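The Night Shift at Tendley

I wrote the planner in March, so whatever it did after that was sort of my fault, which is how Colette Sabatier put it when she called me at ten past two in the morning.

"Your thing is thinking again," she said.

"Thinking how?"

"Just come in, please. And bring some milk."

So I drove over to Tendley with a pint of milk on the passenger seat, going over the code in my head the whole way. The job couldn't have been simpler. Parts are on the table, parts go in the drawers, switches with switches, connectors with connectors. The perception stack told the planner what was where, the planner picked an order, and the controller moved the arms. Vojtěch Slanina had the controller, and his stuff never broke (he'd tell you so himself, usually while you were eating). I had the planner. Mine broke plenty, but it broke fast, with a big red error and a line number, and I'd fix it and go home.

Colette had the log up on the big monitor when I got there. Attempt 2,429 was sitting there with no plan under it, only a row of little dots where the plan ought to be.

"It found everything," she said. "All the labels are good. It scored the first pick, and then it scored it again, and it's been doing that for 27 minutes."

"Timeout?"

"You took out the timeout."

I had, too. I'd taken it out for Romain Bouvier's demo, when we needed a long search to finish in front of the Zamthorpe people, and then we'd all gone for dinner and I'd never put it back. I gave her the milk and went to the glass. 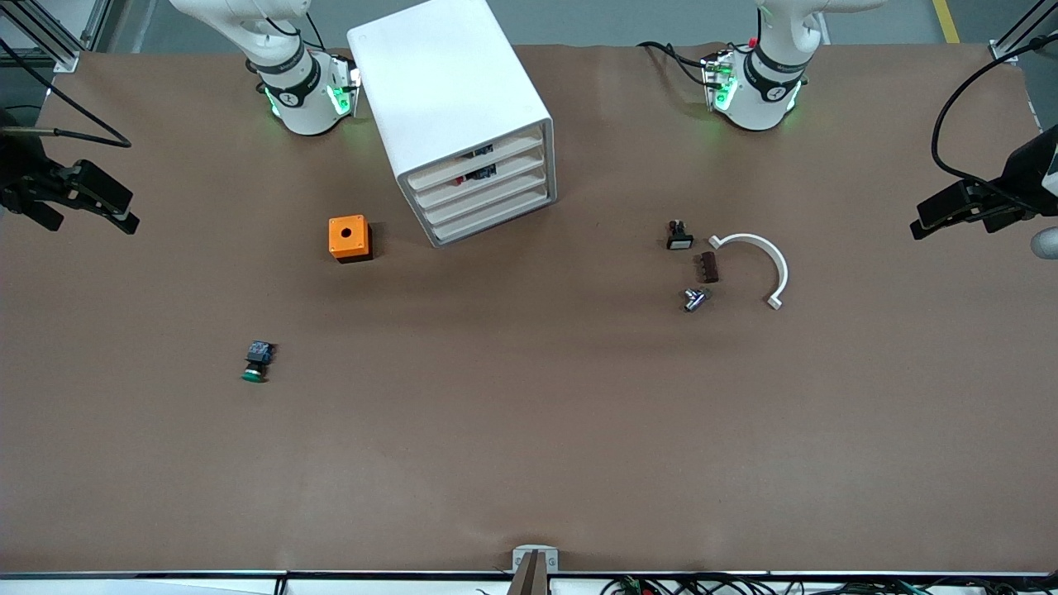 Cell two, all green lights and no plan.

I pulled the scores. The drawer front was fine, the terminal block was fine. The green push button, the one lying on its side, had the best grasp score on the whole table, and every single time the planner reached for it, it backed off and started over. I watched it happen on the screen maybe a dozen times. Pick button. Drop plan. Pick button. Drop plan.

"It doesn't want to," said Colette, behind me, stirring.

"It doesn't want anything. It's a cost function."

"Okay, then your cost function doesn't want to."

I sat down and started reading. You know how it is when you read your own code at three in the morning – half of it looks like a stranger wrote it and the other half looks like a stranger wrote it to annoy you! I went down through the search, down through the grasp ranking, and at line 686 I found a term I didn't remember at all. It was called regret. It took the plan you were about to run and charged you for everything you couldn't do once you'd run it.

"Did you write this?" I asked her.

"I do labels. I don't touch your side."

I checked the history. It had my name on it, from a night in March, with the message "temp, remove later." And then I did remember, a bit. That was the week Jérémie Tanguy left for the job at Makris, and asked me to come along, and I told him I'd think it over. I'd gone in to work and written code until it got light. I never did call him back. Every morning I'd had a perfectly good answer ready, and every morning I'd picked it up and put it down again.

The weight on the term was tiny. With big parts spread all over the table it got drowned out by everything else. But give it a small job, a nearly tidy table and all the time in the world, and there it was, steering.

"Can you fix it?" Colette asked.

"I can delete it. It's one line."

"So delete it."

I put the cursor on the line. Out in the cell the arms hadn't moved, and the button still had its green cap turned toward us. I thought about it for almost as long as it takes to drink a cup of tea, and I know that because she'd made me one and it was gone.

Then I left the line where it was, put the timeout back in at 5 seconds, and restarted the planner. The dots ran across the screen and stopped. A plan came up under them.

"There you go," said Colette, and she reached over and pressed run.

I went out to the parking lot while the arms were working and looked up Jérémie's number. It was ten to four. I called him anyway.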